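# Kapitel 7: Serviceroboter als Produkt – Angebote lesen, Leistungen prüfen

Wer zum ersten Mal das Angebot für einen humanoiden Serviceroboter in der Hand hält, dem geht es vermutlich wie uns damals: Man blättert, staunt, blättert zurück und weiß am Ende immer noch nicht so recht, was man eigentlich kauft (und das ist keine Schande!). In diesem Kapitel nehmen wir uns deshalb viel Zeit für ein einziges Angebot, nämlich das Badpaket der Firma Hikley, das über den Anbieter Brotar auch zur Miete erhältlich ist.

Das Paket umfasst einen Roboter mit zwei Armen und Fünffingerhänden, dazu die Steuerungssoftware Graninard in der Version 2 und eine Aufgabenbibliothek mit 354 Einträgen. Die Monatsmiete beträgt 1557 Euro, die Einweisung dauert 33 Stunden. Solche Zahlen lesen sich flott, sagen über den Alltag am Waschbecken aber herzlich wenig. Ein Bad ist eng, die Dinge darin sind klein, glatt oder weich, und jeder stellt seinen Zahnputzbecher woandershin. 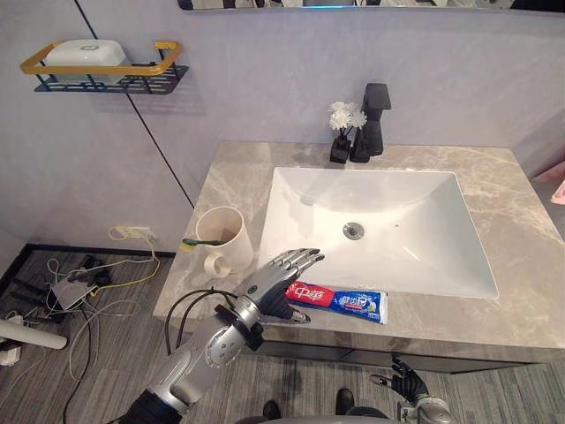
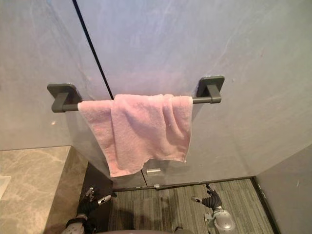 *Kleinteile auf der Waschtischplatte und ein Handtuch an der Stange, zwei recht verschiedene Greifaufgaben.*

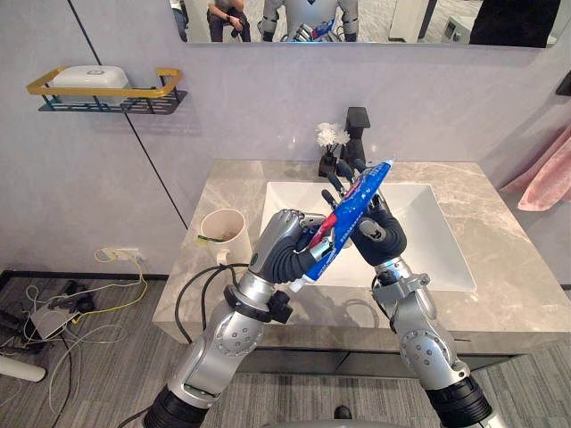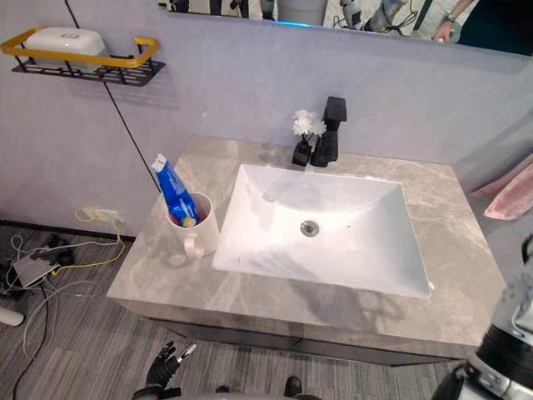
Beim Lesen eines solchen Angebots lohnt sich zuerst die Frage, was der Hersteller unter einer »Aufgabe« versteht. Bei Hikley zählt bereits das Anheben eines Gegenstands als eigener Eintrag, beim Mitbewerber Matlala dagegen erst der ganze Ablauf vom Greifen bis zum Ablegen. Wer die beiden Listen einfach nebeneinanderlegt, vergleicht also Äpfel mit Obstsalat. In Abschnitt 7.1 stellen wir Ihnen ein Raster vor, mit dem sich beide Zählweisen ineinander umrechnen lassen. Legen Sie sich dafür bitte schon einmal Papier und Bleistift bereit, denn wir rechnen gleich gemeinsam los.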